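Cold water first. Always. Hot sets it and then you're stuck with a brown ring for good.

Quick notes on getting red stains out — blood mostly, also beetroot, food dye, that cheap red ink. Wrote this for Nomvula Pretorius who keeps ringing me at seven in the morning about tablecloths.

## What you need

- Cold water, lots
- Plain salt
- Washing-up liquid, the clear sort if you can get it
- Hydrogen peroxide 3%, the 200 ml bottle from the chemist is plenty
- White cloths. Not coloured ones, they bleed into the job

## 1. Work out what it is

Blood goes brown as it ages. Dye mostly stays bright. Fresh and red, could be either, so treat it as blood — cold water won't hurt dye anyway.

Look at the edges too. A smear is usually darkest in one spot and thins out to an orangey smudge, with a faint haze round it. Treat the haze as well. People scrub the dark bit, leave the rest and wonder why there's a pink shadow after the wash. 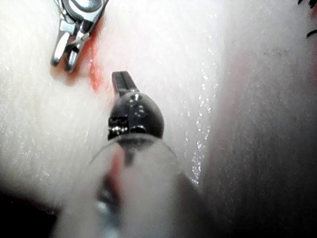 ## 2. Blot

Don't rub. Press, lift, clean bit of cloth, press again. Work from the outside in. Boring but it does most of the job.

## 3. Soak

Cotton and linen: 700 ml cold water, big spoon of salt, half an hour. Change the water when it goes pink. Repeat till it doesnt.

Wool and silk: no salt, no soaking. Damp cloth and a drop of washing-up liquid, that's your lot.

## 4. Peroxide, whites only

Test a hem first. Dab on, it fizzes, wait for the fizz to stop, rinse cold. Twice at most. I took the colour clean out of a Stavwood cushion cover doing this in a hurry.

## 5. Wash

Cool wash, normal powder. Check BEFORE the tumble dryer. If you can still see it go back to step 3. Dryer heat is as bad as hot water.

## Old stains

Paraskevi Chatzigeorgiou at the Avville laundry swears by enzyme powder mixed to a paste, left on overnight under a wet towel. Worked on a pillowcase of mine from September. Didn't work on the matress, but I'd already had a go at that with the kettle so my own fault.

Never mix peroxide with bleach or vinegar. Window open, gloves on if its someone else's blood.

Carpets are a seperate page, will do that next.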